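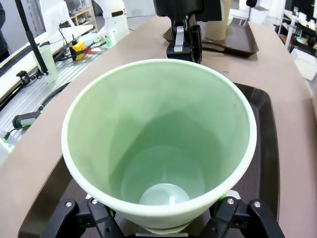 **When is the open day, and do I need a ticket?**

It's on April 28, 2026, at our Farkdale workshop, and you don't need a ticket. Just walk in and sign the sheet by the door. We had 115 visitors last December and the parking lot coped fine (mostly!).

**What will I get to see?**

The table-clearing demo, which is my favorite. Two arms work over a counter with trays, cups and a bowl - the same kind of stuff you'd carry back from a cafeteria. Hina Arain runs it and she loves being interrupted, so ask her anything.

**Do the cups always end up standing where they should?**

No, and I'd be fibbing if I told you otherwise. Tapered cups are the tricky ones. You might well see one lying on its side with its mouth hanging out past the tray, next to a bowl sitting perfectly flat. We leave the misses in, because I think they're more fun to watch than a perfect run.
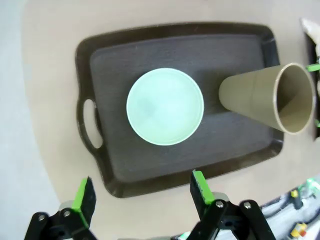
## Bringing kids and groups

**Is it okay for little ones?**

Sure! Mine came last time and wouldn't leave. Please keep them behind the tape while the arms are moving - Adeel Qureshi will have stools for anyone too short to see over.

**Can I bring a school class?**

Yes, but email Khurram Memon first so we can split you into small groups. Each turn at the counter lasts 3 minutes, longer if it's quiet.

**Can I take pictures?**

Go for it, just switch your flash off.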